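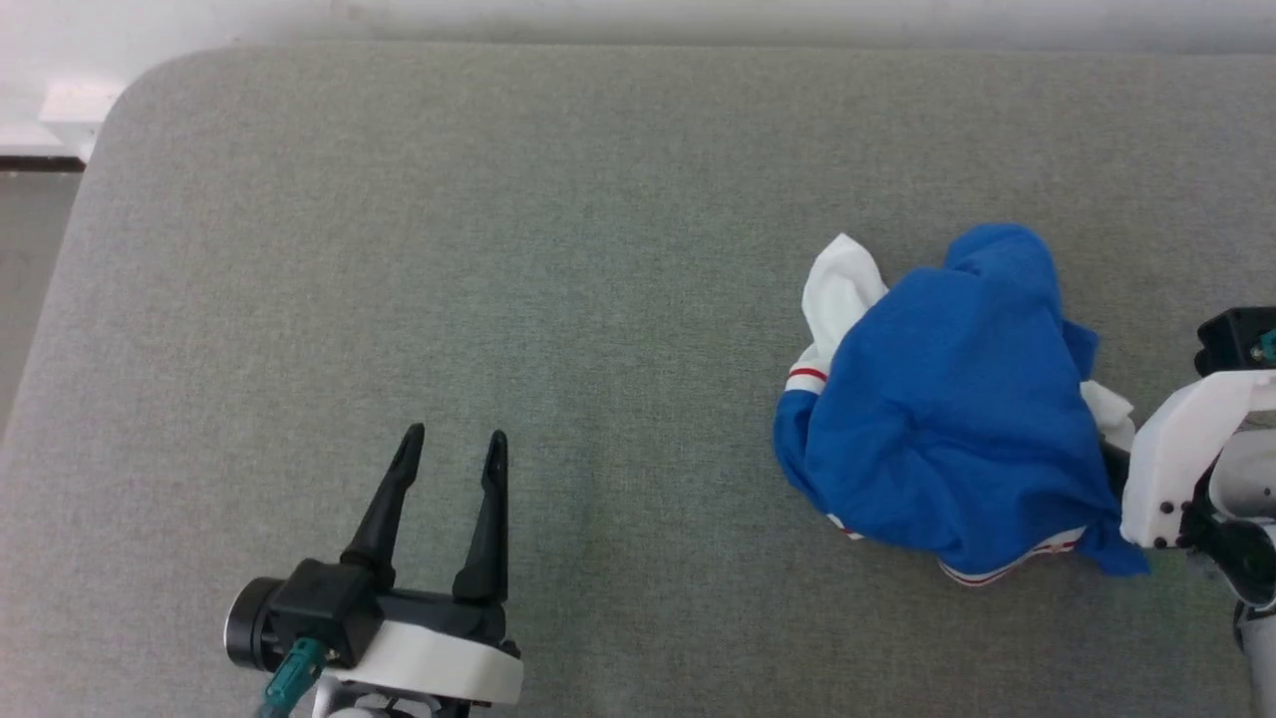
Item 1: garment as presented, left gripper open, right gripper at the cloth.

Irnstead household chores inspection, laundry bench
Sheet 5, two-arm folding station
Date: 07/08/2018
Marks: P = pass, C = pass with comment, F = fail, N = not checked

1. Bench top clear of mugs, tools and paperwork. P
Comment: Someone has finally read the notice.

2. Connectors seated at both wrists, cables free to move through the full reach. P

3. Emergency stop within reach of the person standing nearest. C
Comment: Within reach if that person is tall. Move the button to the near side before the July demonstration.

4. Grippers open and close on command, with no load. P

5. Gripping force set to the cloth setting. C
Comment: Found on the setting for tins. Changed it back. The Nelteck manual puts the two settings next to each other in the menu and gives them nearly the same name, so expect this one again.

6. Fingers free of burrs, lint and old tape. P

7. Test garment is a real garment. P
Comment: Earlier sheets were passed using a square tea towel, ironed. I have yet to meet a household that keeps its washing in that condition. From now on the item goes down in a heap, as it would come off a teenager.

8. Machine can find a hem in a heap. C
Comment: Passed on the second go. Allow a long wait and bring something to read.

9. Both arms can hold the garment at the same time without pulling against each other. C
Comment: The cloth should be taut enough to lie flat and no tauter. Listen for stitching. 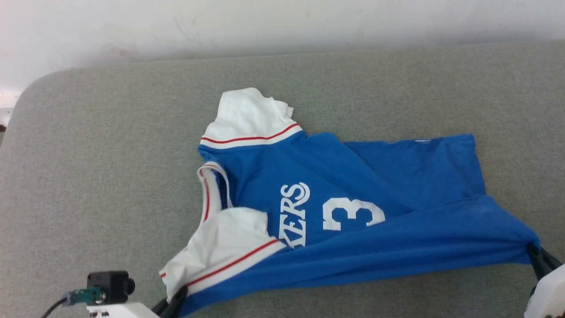 Can it do the family washing yet?
It can do a small part of it, slowly, with a grown adult standing by to start the job and judge the result, so keep your ironing board.

10. Sleeves found and laid out before the first fold. F
Comment: Vamico's sales sheet says "handles all common tops". Sleeves are quite common on tops. Retest when the new software is in.

11. Finished fold fits the shelf template. N
Comment: See item 10.

12. Time for one garment under the 200 second limit. N
Comment: A limit of 200 seconds was thought generous when we wrote it. I can fold a shirt badly in 10, and have done so all my life.

13. Arms let go cleanly and move back when told to stop. P
Comment: Best result of the day. It is very good at stopping.

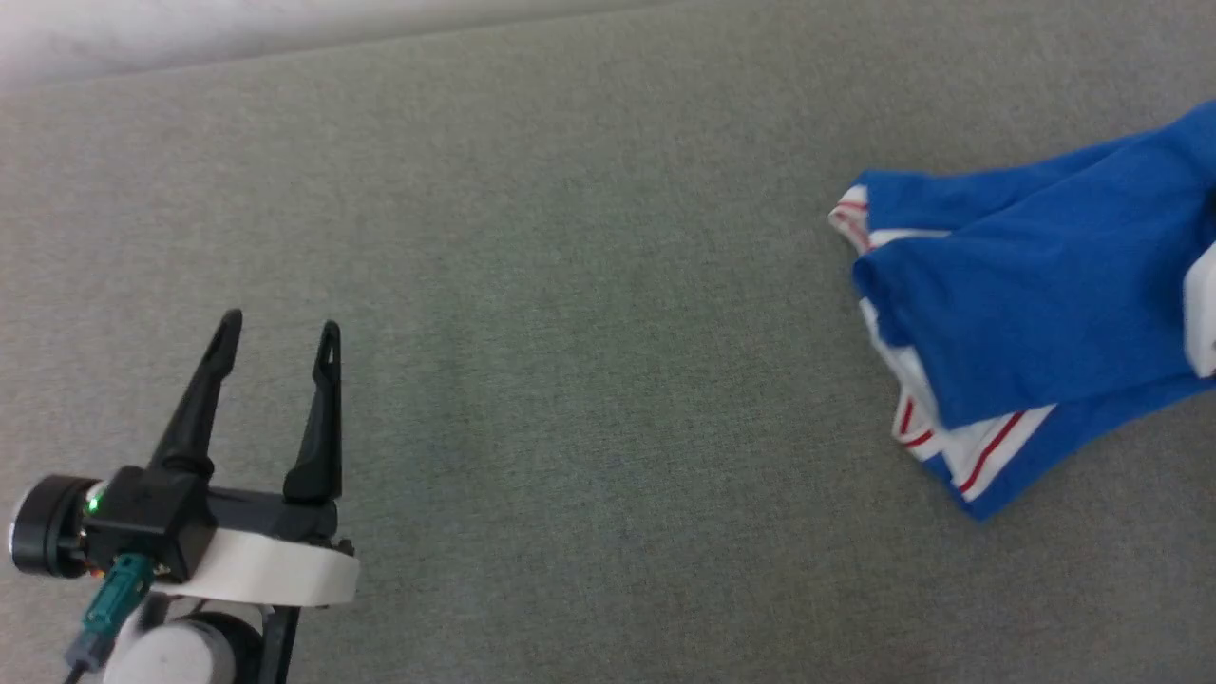 Item 13: left gripper open and clear of the cloth.

14. Operator can clear a snag without putting a hand between the fingers. C
Comment: Possible, but the temptation is strong. Use the wooden spoon on the hook.

15. Log saved and labelled. P
Comment: Filed under 29, after the Holovko dishwasher trial at 28, which should also be read by anyone feeling hopeful.

Overall: fit for supervised use. Items 10, 11 and 12 to be done again. Button to be moved first.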